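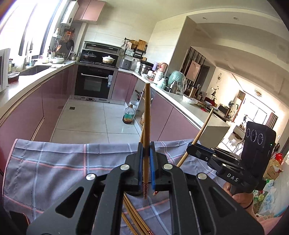
Craig Ogilvie wanted to know whether I'd tried a different browser before opening this, and yes, Craig, I have. Three of them! Same thing every time. So I'm going to put everything in one place here and keep adding to it, and maybe one of you will spot what I'm missing.

**Problem:** Lulamo order export drops line items
**Status:** open again (sorry)
**Shop:** Floria, table linens and kitchen bits

We moved the Floria shop over to Lulamo in November and mostly I love it. The export is driving me up the wall, though. I pull the open orders as a CSV every morning so Brisent can pick and pack, and on Monday the file came down with 657 rows when the dashboard said there should be more. Any order with a long gift note was just gone — no error, no warning, a nice green check mark.

### What I tried first

- Logged out, logged back in, cleared the cache
- Exported one day at a time (short notes fine, long notes missing)
- Turned off the discount plugin, then turned it back on when a customer emailed me about it
- Saved the file as tab-separated instead. Worse! The postal codes lost their leading zeros and I had to throw the whole thing out

### Reply from Ehsan Taheri

> Can you check order 88 for me? I can see it on our side with a line break in the gift note. The export may be reading that as the end of the row. Try deleting the break and running it again, please, and leave everything else alone.

Okay so I did exactly that. Order 88 is a set of napkins going to somebody's aunt, and the note is practically a letter, with a blank line before the signature. I took the blank line out, ran the export, and there it was, back in the file where it belonged. I may have yelled.

So then I went looking for the rest. The notes box on the order page lets people hit Enter as much as they like, and plenty of them do, bless them. I fixed a batch by hand before lunch and got most of the missing orders back.

### Still broken

Two things:

1. Orders with a break in the *address* field still vanish. Same fix works but I really don't want to be editing people's addresses.
2. The scheduled export (the 6:15 a.m. one) stops at 50 rows no matter what I do. The manual one doesn't. I looked for a page size setting and couldn't find one — is it on your end?

Ehsan, I've attached both CSVs from this morning, manual and scheduled, with the customer names taken out. Craig, if you still have the old import template from before the move, could you send it over? Brisent is asking which column the gift notes go in and I'd rather not guess.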